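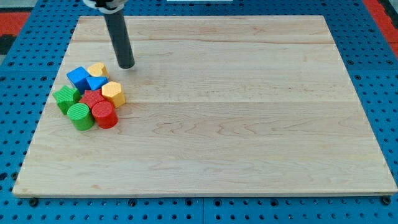 Do I need to keep my old phone after I move to a new one?

Keep it, charged and not erased, until your calls, texts, two-step sign-in codes and banking apps have all worked on the new one. A couple of weeks is enough for most people. The erase comes last.

How to Move to a New Phone Without Losing Anything

By Maëlle Hiebert
Updated in November

The transfer tools that come with phones now do most of the work. What they leave behind is usually the same short list: sign-in codes, some chat histories, files saved inside an app, and the phone number itself if it is on an eSIM. This guide goes in the order I use when I move a phone for someone in the Gilbridge office. It covers iPhone to iPhone, Android to Android, and switching between the two.

Menu names differ a little by maker and by software version. If a setting isn't where I say it is, use the search box at the top of the Settings app.

What you need

Both phones, with their chargers. Your Wi-Fi password. The passcode for the old phone. The email address and password for your Apple or Google account. A cable that fits both phones, if you have one. Paper and a pen, for backup codes.

Set aside an evening. The last phone I moved had 117 GB on it and took most of one, including the apps downloading again afterward.

Step 1. Check the space

On the old phone, open Settings and find the storage page. On an iPhone it is under General, then iPhone Storage. On most Android phones it is called Storage, or Battery and device care on some models.

Write down how much is used. The new phone has to have more free space than that, and the number printed on the box includes the operating system. If it will be tight, delete things now. Downloaded video and podcast episodes are the quickest to clear, and you can download them again later. Empty the "Recently deleted" album in your photo app too, or the space won't come back right away.

Step 2. Update both phones

Install any waiting system update on the old phone. Then do the same on the new one if it offers an update during setup. A backup made on newer software often can't be restored to a phone running an older version, and this is the most common reason a transfer stops before it starts.

Update your apps as well, especially chat apps and anything from your bank.

Step 3. Make a backup, even if you plan to copy directly

iPhone: Settings, tap your name, iCloud, iCloud Backup, Back Up Now. If you don't have enough iCloud space, you can back up to a computer with a cable. Choose the encrypted option and write the password down. An unencrypted computer backup leaves out saved passwords and Health data.

Android: Settings, then Google, then Backup, then Back up now. On some phones it is under Accounts and backup.

Photos are separate on many phones. Open your photo app and check that it says the backup is complete. If it is still working through the library, leave the phone plugged in on Wi-Fi overnight.

Look at the date and time of the backup before going on. A backup that says it ran last spring is no use to you.

Step 4. Deal with sign-in codes

Do this while the old phone still works normally.

If you use an authenticator app, open it and look for an export, transfer or sync setting. Some apps sync to an account and will fill in on the new phone after you sign in. Others keep the codes on the device only, and you have to export them with a QR code or turn them on again one account at a time.

For your main email account, go to its security page and save a set of backup codes. Write them on paper. If you get locked out of email, you will have trouble getting back into everything else, so this is the one account I wouldn't skip.

Work accounts may have their own rules. At Gilbridge the sign-in app is tied to the device, and Akihiko Hoshino on the help desk has to approve a new one. Ask your own IT people before you switch, during hours when someone will answer.

Step 5. Back up your chats

Regular text messages move with the phone's own transfer tool. Chat apps often do not. Open each one you care about, go to its settings, and look for "Chats," "Backup" or "Transfer." Run the backup and wait for it to finish.

Moving between iPhone and Android is harder. Some chat apps have a direct transfer that works only while the new phone is being set up, before you get to the home screen. Read the help page for your app first. If you miss that point, you may have to reset the new phone and start over.

Step 6. Copy everything over

Plug both phones in. Put them next to each other on the same Wi-Fi network and turn Bluetooth on.

iPhone to iPhone: Turn on the new phone and hold it near the old one. A card appears on the old phone. Follow it, scan the pattern with the camera, and enter your passcode. Choose the direct transfer if it is offered, or restore from iCloud.

Android to Android: Turn on the new phone and choose to copy apps and data when asked. Connect the cable if you have one. Approve the request on the old phone and pick what to copy.

Android to iPhone: Install Apple's Move to iOS app on the old phone. On the new iPhone, choose the "From Android" option during setup and type the code it shows into the app.

iPhone to Android: Use the cable if you can. The new phone will walk you through it. When you are done, turn off iMessage on the old iPhone, under Messages in Settings. Otherwise texts from friends with iPhones may keep going to the old phone.

Don't use either phone while the copy is running. The time remaining will jump around, so ignore it for the first while. One of mine said 22 minutes for more than an hour and then finished normally.

Step 7. Move your number

Physical SIM: Turn both phones off, move the card across, and turn the new one on. Check first that the new phone has a SIM tray. Some models don't.

eSIM: Many carriers let you move it during setup, or later from the cellular or SIM settings. Others send you a QR code or make you call. Do this on Wi-Fi, and don't delete the eSIM from the old phone yourself unless the carrier tells you to. If the transfer fails after that, you may have no service on either phone until the carrier sends a new one.

Call someone, have them call you back, and send a text each way. Turn Wi-Fi off for a minute and load a web page to check that data works.

Step 8. Open every app that matters

Icons on the home screen only mean the app was downloaded. Most banking apps will ask you to sign in again and register the new device. Cards in your phone's wallet usually have to be added again. Transit passes may need to be removed from the old phone first.

My list:

Email, work and personal
Bank and credit card apps
Authenticator app
Wallet and transit pass
Chat apps, with old messages showing
Notes and voice recordings
Maps, for saved places
Alarms
Watch, earbuds, car and hearing aids

Voice recordings catch people out. Depending on the app, they can be stored only on the phone, and the transfer may pass over them. Play one on the new phone. If it isn't there, send the files to yourself from the old one.

A watch usually has to be unpaired from the old phone before it will pair with the new one. Unpairing on an iPhone makes a backup of the watch first, so keep them close together until it's done.

Step 9. Erase the old phone

Wait until you have gone through the whole list. Then sign out of your Apple or Google account on the old phone. This step removes the lock that would stop the next owner from using it. On an iPhone, go to Settings, General, Transfer or Reset iPhone, and choose Erase All Content and Settings. On Android, search Settings for "factory reset."

Take out the SIM card and any memory card. Remove the phone from your account's device list only after the erase has finished.

If it fails partway

Transfer stuck on "preparing": Restart both phones and try again. If you were using Wi-Fi, use a cable.

Not enough space: Go back to Step 1, or choose to leave photos out and let them download from the cloud later.

Apps grayed out or waiting: Stay on Wi-Fi and plugged in. If they haven't moved by morning, tap one to restart its download.

Contacts missing: Check which account they were saved in on the old phone. Contacts saved to a work account come back when you add that account. Contacts saved to the SIM have to be imported from the Contacts app.

New phone is warm and the battery drops fast: This is common in the first days while it downloads and sorts photos. If it gets too hot to hold, unplug it, turn it off, and contact the maker.

Duplicates in the calendar: You probably have the same calendar coming from two accounts. Turn one off in the calendar settings before deleting any entries.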